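Progress report, Porkwood Dance Weekend, accommodation and travel
Date: 18/02/2022

In January we signed the agreement with the Benen Hotel for 80 rooms. The hotel keeps them for our dancers and families until 14 days before the competition. Breakfast is included, and the late check-out was accepted after some discussion.

The bus company Dimitriou offered us 5 buses between the hotel and the hall. We still wait for the written price.

The booking page, made by Butinix, is open since last week. Some families wrote that the confirmation e-mail comes very late, and we asked for a correction.

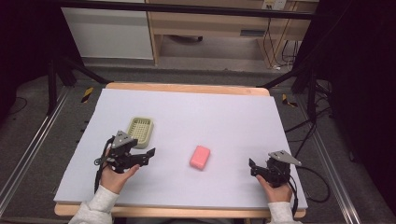 From the grant we paid the hotel deposit and 200 dollars for printing the visitor maps. The receipts are attached.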